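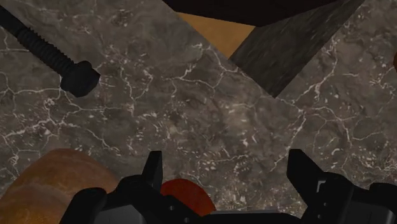

Équipe Apprentissage et gestes – Laboratoire Nemeo

Le plan de travail en pierre n'existe nulle part

Dans le bureau d'Amerley Akolgo, il n'y a pas de robot. Il y a deux écrans, une chaise de bureau dont l'accoudoir gauche est réparé avec du ruban, et un petit appareil à boutons que l'on tient dans la main droite. Avec cet appareil, elle conduit depuis le mois de décembre un bras dessiné par ordinateur, au-dessus d'un plan de travail en pierre veinée. Elle approche la pince, elle la ferme, elle lève, elle repose. Ensuite elle recommence avec d'autres objets.

Chaque essai s'appelle ici une démonstration. Le programme enregistre les images et les mouvements du bras, et c'est à partir de ces enregistrements que le système, nommé Kanis, doit apprendre à faire le geste sans elle. J'ai passé une journée avec l'équipe et j'ai compris que la partie difficile n'est pas celle que j'imaginais. Je pensais à des calculs. On m'a parlé surtout de patience.

« Le matin, je suis trop propre », m'explique Amerley Akolgo. Elle veut dire par là que ses gestes sont droits, rapides, presque parfaits, et qu'un système qui a vu seulement de tels gestes ne sait pas quoi faire quand la pince arrive un peu de travers. L'équipe demande donc des départs différents, des approches par la gauche, des hésitations même, pourvu que la fin soit bonne. Une séance dure 45 minutes. Après, la main se fatigue et les démonstrations se ressemblent toutes.

Les objets sont choisis par un second programme, Laryea, qui les prend dans une réserve de 28 modèles et les pose au hasard. Le résultat fait parfois sourire : une tomate à côté d'un outil noir, un gros boulon non loin de quelque chose de rond et d'orangé, un ustensile à manche bleu contre une pomme de terre. Aucune cuisine n'est rangée de cette façon. Mais Kanis ne doit pas apprendre que la tomate se trouve toujours près du pain. Il doit apprendre à la trouver là où elle est.

Il y a aussi la question du point de vue. Le programme garde une vue large, où l'on voit le bras et la table, et une vue prise tout près des doigts. Dans la seconde, les objets sont souvent coupés ou cachés par la pince, et une personne qui n'a pas l'habitude s'y perd. Moi, je m'y suis perdu. Amerley Akolgo y regarde pourtant presque tout le temps quand elle descend vers un objet – la vue large lui sert pour le trajet, l'autre pour les derniers centimètres.

J'ai demandé à essayer. On m'a donné une tomate, considérée comme facile. Ma première descente a été trop à droite, la deuxième trop basse. À la troisième, j'ai touché le fruit et il a roulé, très lentement, avec un réalisme que j'ai trouvé un peu vexant. Ces trois essais ont été classés dans un dossier à part. Ils ne serviront pas à l'apprentissage du geste, mais l'équipe les conserve pour vérifier que le tri automatique reconnaît bien un échec.

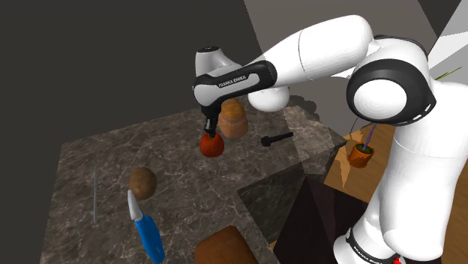

Trier, la moitié du métier

Le tri est le domaine d'Ohemaa Akpalu. Elle revoit les démonstrations à vitesse double et note pour chacune si l'objet est bien pris, s'il est bien posé, et si le bras n'est pas passé à travers quelque chose, défaut qui arrive dans les mondes calculés. Plus de 14 heures d'enregistrement l'attendaient à mon arrivée. Elle en garde beaucoup, mais elle est sévère avec les prises du bout des doigts, qui tiennent à l'écran et qui, selon elle, ne tiendraient pas sur une vraie table.

C'est la grande réserve que l'on peut faire à cette méthode, et elle la fait elle-même. Une tomate calculée n'a ni jus ni peau fragile. La société Donach, qui doit tester Kanis sur un bras réel, a demandé que les lumières et les textures changent davantage d'un essai à l'autre. L'équipe a donc ajouté des éclairages faibles, des fonds sombres, des pierres plus ou moins marquées. Les premiers résultats sur le bras réel ne sont pas encore connus, et personne dans le couloir n'a voulu me donner de pronostic.

En fin d'après-midi, Amerley Akolgo a repris l'appareil pour une dernière séance. Laryea venait de poser de nouveaux objets, dont un pain placé tout au bord. Elle a soupiré, elle a tourné un peu sa chaise, et elle a commencé par le pain.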